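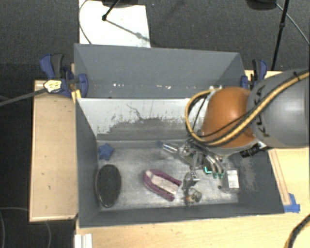

# Tusik – Daten vom Tag der offenen Tür

Dieses Verzeichnis enthält die Aufnahmen, die wir am Tag der offenen Tür in der Halle Flandorside gemacht haben. Die Vorführung hieß „Griff in die Kiste“ und lief an einem Samstag im August. Ein KUKA-Arm nimmt einzelne Gegenstände aus einer grauen Kiste, die auf einem Holztisch steht. Ich habe die Daten danach sortiert und diese Datei geschrieben. Deutsch ist nicht meine Muttersprache, für Korrekturen bin ich dankbar.

## Inhalt

| Ordner | Was darin liegt |
|---|---|
| `bilder/` | 2759 Einzelbilder der festen Kamera |
| `griffe/` | eine Textdatei pro Griffversuch |
| `protokoll/` | Notizen der Personen am Tisch |
| `probe/` | Aufnahmen vom Abend vorher, nicht geprüft |

In `griffe/` sind mehr als 1000 Versuche gespeichert. Ein Versuch beginnt, wenn der Arm seine Warteposition verlässt, und endet, wenn er wieder dort ist. Bricht jemand den Lauf ab, steht im Feld `status` der Wert `abbruch`. Diese Versuche sind nicht gelöscht.

## Ablauf der Vorführung

Die Besucher kamen in kleinen Gruppen an den Tisch. Hiba Boutros hat die Gruppen begrüßt und die Fragen beantwortet, Oda Sæther hat die Steuerung bedient. Jede Gruppe durfte entscheiden, welchen Gegenstand der Arm als nächsten holen soll. Sehr oft wurde der blaue Stern gewünscht, besonders von Kindern. Das merkt man leider auch in den Daten: Der Stern ist viel zu häufig vertreten, und wer ein Modell damit trainiert, sollte die Klassen vorher ausgleichen.

Am Vormittag waren zwei Läufe unterbrochen, weil ein Besucher die Absperrung verschoben hatte. Nach der Mittagspause haben wir die Geschwindigkeit des Armes auf 200 mm/s begrenzt. In den Dateien vom Vormittag fehlt das Feld `v_max`, bitte nicht mit Null auffüllen.

## Gegenstände

Die Liste der Klassen steht in `klassen.txt`. Die wichtigsten Namen:

- `stern_blau`
- `boot_violett`
- `oval_schwarz`
- `flasche_klar` – in den Protokollen manchmal nur „Flasche“
- `box_grau`

Die klare Flasche war für die Erkennung am schwierigsten, weil das Material glänzt. Falls eine Maske bei ihr zu klein aussieht, ist das ein bekannter Fehler. Die Masken wurden von Kristiansen erstellt und bei uns nur in Stichproben kontrolliert.

## Bekannte Probleme

- Der Arm verdeckt in vielen Bildern die rechte Seite der Kiste.
- Kratzer auf den Wänden werden vereinzelt als Gegenstand erkannt.
- Die Uhrzeit in `protokoll/` ist von Hand geschrieben und kann von der Zeit der Bilder abweichen. Maßgeblich ist die Zeit der Bilder.
- In `probe/` fehlen die Masken vollständig.

## Nutzung

Die Daten dürfen für Forschung und Unterricht benutzt werden. Bitte nennen Sie dabei das Projekt Tusik und die Gruppe Narngate. Gesichter von Besuchern sind nicht enthalten, die Kamera war nur auf den Arbeitsplatz gerichtet. Eine kommerzielle Nutzung ist nur nach Absprache möglich.

Fragen zur Steuerung beantwortet Oda Sæther, Fragen zu den Protokollen Hiba Boutros. Fehler in den Masken melden Sie bitte als Ticket, mit dem Namen der Datei und einem kurzen Satz, was falsch ist.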